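Clillby Residents List: Archive
Home | Threads | By date | By author | Search | Log in

Subject: Re: Bathroom counters, shared flats, etiquette of
From: Rupert Eberhard
Date: 30 January 2025

Corina Buzatu wrote:

> We've had the new vanities since June and I would like to know how
> other floors manage. On ours the counter had 9 bottles, a hairdryer,
> somebody's retainer, and a candle that I believe was decorative.
> I moved everything to wipe it down and got a note under my door.
> Is there a system? Do people keep their things in the drawers? Ours
> seem to be full of the instructions for the drawers.
>
> Corina
> (Gavrilă House, second floor)

Corina,

There is a system on the third floor, in the sense that there was a meeting and I lost. It lasted longer than the one on the boiler.

The rule we ended up with is one mug per person and everything else in the drawers. If it doesn't stand up in a mug, it doesn't live on the counter. Razors are under appeal. Floss went into the drawer without a fight, which tells you how often anyone was using it.

As for the drawers, throw out the Kanelberg booklet. It has seven pages on how to remove a drawer and none on what you might want to put in it. We gave the top one to daily things and the other to spares, and the spares drawer filled up in an afternoon. People I had taken for minimalists own a great deal of travel shampoo.

Two things about the stone. It hides toothpaste beautifully, so you will think it's clean long after it has stopped being clean. Wipe it whether it looks dirty or not. And keep the Flevthorpe limescale stuff off it. I used that on the old counter for years and it left a pale ring I had to cover with a soap dish until they took the whole thing away. 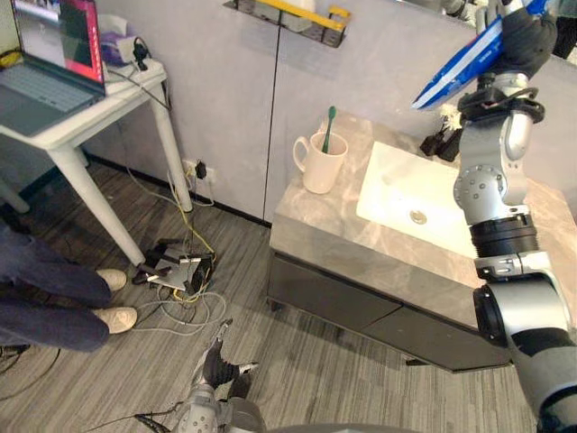 The mugs caused more argument than the drawers did. One party wanted proper toothbrush holders, with the little holes, and I pointed out that the little holes are where the gray sludge comes from. A plain white mug behind the sink, like the one with the green toothbrush in it, goes through the dishwasher and costs next to nothing. It also gives the marble pattern something to set off, if you care about that sort of thing, and I've been told at some length that I should.

About your note: keep it. I have three, one of them laminated.

I can't help you with the candle.

Rupert
(third floor, mug with the chip)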